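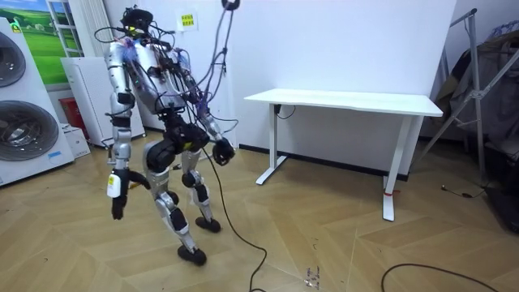

*Humanoid robot with overhead cabling on a herringbone-pattern floor.*

**Kirkville College Moves Staff to Self-Service Password Reset**

Thursday, November 29, 2018 — Kirkville College has completed the first stage of its move to Gota, a self-service password reset system for staff computers. The change covers 146 accounts in the Sowerby and Vombridge buildings.

Until now, an employee who forgot a Windows password had to call the help desk and wait for a technician to confirm the request. Jeanie Strachan, director of computing services, said the help desk handled 70 such calls in September.
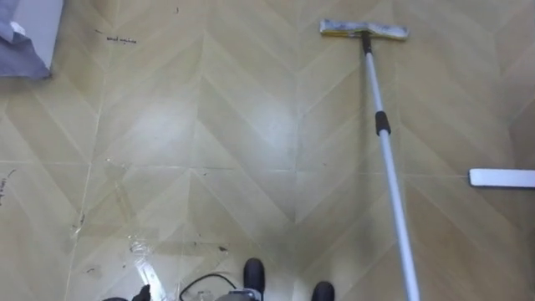

Under the new system, employees enroll once by registering a mobile phone number and a backup email address. A link on the Windows sign-in screen then sends a code that remains valid for 18 minutes. Local administrator passwords are not included — those will still be reset by a technician, in person.

Apolinar Ponce, who manages the project, said remaining departments would be enrolled in groups of 25. Supervisors will receive their enrollment dates by email. 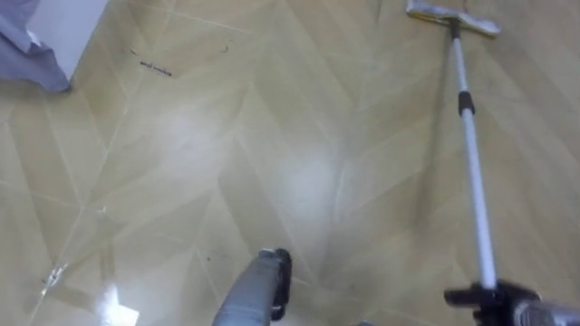 **What happens to files on a computer when its password is reset through Gota?**

Files, installed programs and desktop settings stay as they were. Passwords saved in a web browser may need to be entered again.

Employees without a mobile phone may request a printed set of codes from the help desk in the Sowerby building.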